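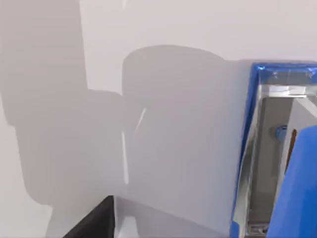 1/ Renewed my dog license on the Fedstead town website last night, and I have thoughts. Buckle up, this is going to be more posts than a dog license deserves.

2/ Used to be you drove to town hall before 4, took a number and stood behind a guy arguing over his water bill. I once waited 500 years. Fine, it was an hour. Felt longer.

3/ So now there's the new portal. It's called Kikum, which sounds like a cereal, and the town switched everything over to it in August. Dog licenses, parking permits, dump stickers, all in one login.

4/ The good part first – the whole renewal took me 9 minutes, on my phone, on the couch, dog asleep on my feet. He has no idea he's legal for another year!

5/ The less good part: the password has to be at least 13 characters, and it logs you out if you stop to go find the rabies certificate. Guess who had to go find the rabies certificate. (Twice.)

6/ Also the fee is $15 whichever way you do it. I kind of hoped online would knock a couple bucks off, seeing as I'm the one doing all the typing.

7/ My other gripe is that my mother-in-law doesn't do websites, and the counter now closes at lunchtime. She can call, but the phone menu tells you to go to the website. Please fix that one, Fedstead.

8/ Anyway, if you're renewing, scan your vet paperwork BEFORE you log in, and keep the file small. Mine got rejected until I shrunk it.

9/ Dump sticker is next. Will report back.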